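What does it mean to be charged with a crime?

If your brother tells everyone you ate the last biscuit, you have been accused. If your mum puts down her tea and says "Right, let's hear it", you have, more or less, been charged. Courts do the same thing with more paper.

Take a case in the town of Skurau. Police think a man stole 22 bicycles from Ridgeway station. They collect statements, camera footage and one very muddy glove. Then they hand it all to a prosecutor, a lawyer who decides whether there is enough to take to court. The file in this case ran to 712 pages, so somebody had a dull November.
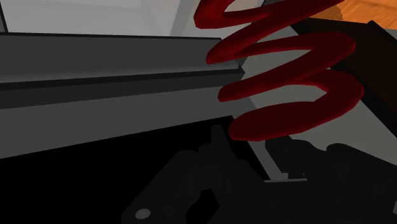

A charge is a formal list of what the prosecutor says you did. Each item on the list is called a count, and one person can face a great many. Counts pile up like the loops of that dark red spring, one over another, but each has to be proved separately. A court can say "guilty" to one and "not guilty" to the next.

Being charged doesn't mean you did it. Keisha Crenshaw, a defence lawyer, has to explain this to grown-ups up to twice a day, and they nod, and then they forget.

Next comes the trial. Both sides speak, witnesses answer questions, and the judge tries to look interested in bicycle locks. In some countries a jury decides. In others, judges do it themselves.

The Skurau trial opens on 10th July. Until it ends, the man is simply the accused, and the glove is simply a glove.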